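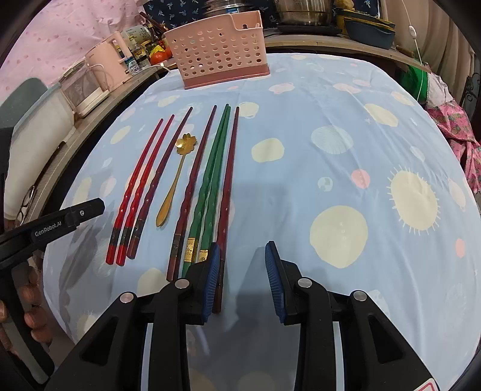 Dec 21, 2021

Sharpening bench, Gatville rink. Continuing the edge level problem on figure blades.

Symptom as before: outside edge high on the left boot, inside edge high on the right, both worse toward the heel. Square and straightedge agree with the Prundis gauge, so the gauge is not the cause. Error repeats when the same blade is clamped, ground, removed and clamped again.

Checked first:

- Wheel face. Dressed with the 1/2 in. diamond radius, three light passes. Hollow looks centered on the test bar.
- Wheel diameter. Down to 125 mm. Still above the limit marked on the guard.
- Spindle height. Locked, no movement on the indicator when pushed by hand.
- Carriage. Rocks slightly on the far side. The 608 bearing at that corner has a flat spot -- feels like a click once per turn.

Swapped the 608 for a new one from the drawer and cleaned the track with a dry rag. Rock is gone. Ground the test bar again: edges level at toe, middle and heel.

Then ran the Baptista club pair that came back last week. Right blade level on the first try. Left blade still a little high on the outside near the heel. Took it out of the holder and sighted along it. The blade itself has a slight bend behind the middle, and the Tedulix clamp only pulls it straight over the front two thirds. When released it springs back and the edges go off. Shimmed the rear jaw with one thickness of brass and reground. Level within what the gauge can read. 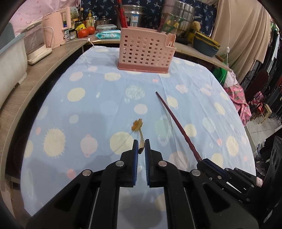
*Gripper and flower-headed utensil, patterned cloth.*

Notes on the grind for this pair:

- Kept off the drag pick. Stopped the pass short and blended by hand with the stone.
- Rocker checked against the template before and after. No change I can see.
- Burr removed with the fine stone, two strokes per side, flat to the blade. Do not tilt the stone.

Raghavendra Kotian thinks the bend came from the mounting and wants the screws backed off to see whether the blade relaxes. Possible. The sole plate on that boot is not flat under the heel. I would rather do that with the skater's coach informed, as it may shift the balance point. Left it for now, tag on the boot.

Bench log shows 86 pairs since the last full carriage service in October. That seems early for a bearing to go. Grit is getting in past the felt wiper, which is worn to the backing.

To do:

- New felt for both ends.
- Replace the other carriage bearings as a set.
- Second brass shim, same stock, labeled and kept with the clamp.
- Recheck the Baptista left blade after it has been skated on.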